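Lillbridge Furniture Hire: the March showroom

We moved the showroom around in March, and this page shows how the ground floor looks now. Lillbridge hires out furniture for flats, offices and short events, and most of what we keep on the floor is there so that customers can sit on it before they order. Leonie Kuhlmann planned the new layout. Anneliese Haberkorn looks after the stock list and wrote the notes on sizes and hire terms.

The old arrangement had everything in sets, with a sofa, two chairs and a table in each bay. People kept asking whether they could have the chair without the sofa. They always could, but the bays made it look as if they couldn't. The chairs now stand singly with space to walk round them, and the small tables are close enough to pull over.

Armchairs
The pink armchair is the one most people try first. It has a deep rounded back, padded arms and thin black legs that splay outwards. We put a mustard-orange cushion on it, and cushions can be added to any chair on the order form. The dark grey armchair is on the other side of the room and suits a reading corner or a waiting area.

Soft seating
There is a white beanbag-style chair, shown with a small orange cushion and a yellow throw. The white square padded seat in the middle of the floor can be used from any side and is easy to move when a room has to change between morning and afternoon.
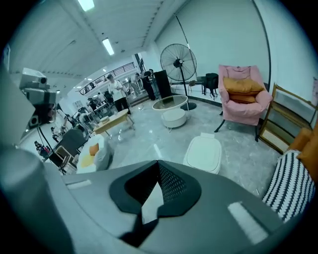

Anneliese asks customers to measure the narrowest door on the way in before they order an armchair. Our standard limit is 764 mm with the legs on. If your door is narrower, tell us when you book and we will say which chairs come apart and which do not. Lifts are worth measuring as well, particularly in older buildings.

Round table
The round coffee table has a glass top with a white rim. We keep a white cylindrical ottoman underneath it, and the two can be hired together or separately. The ottoman pulls out as an extra seat. In a small flat this saves finding room for another chair.

Light wood table
Low, on thin legs, and better with the beanbag-style chair than with the armchairs. Please use coasters. Water marks on pale wood are the most common repair we do, and they are charged at cost.

Side table and fan
The black side table has slim legs and fits beside a chair without taking up much floor. Next to it is a black standing fan with a large round wire grille. Ask us about fans when you book if your event falls in the warmer months.

Cabinet
The wooden-framed cabinet with the pale woven panels stands against the white wall. It is collected and delivered by two people, so please allow a longer slot. Nothing should be left inside it on collection day.

Cushions
The black and white striped cushion has a zigzag knit pattern and goes well with plain orange. Cushions go out in bags and should come back in the same bags. Covers are cleaned between hires and there is no need to wash them yourself.

Hire terms
The shortest hire is 2 days. Delivery is free on orders over £900 within the town and is quoted separately for anywhere else. For orders above £1000 we ask for a deposit, returned once the furniture has been checked back in. Long hires for furnished flats are handled by Leonie, who can also draw up a floor plan if you send her the room sizes.

The showroom opens at 10 in the morning and closes at 5. You can walk in without an appointment, though it helps to ring first if you want to see a particular piece, as it may be out on hire. Bring a tape measure if you have one, or borrow ours from the desk.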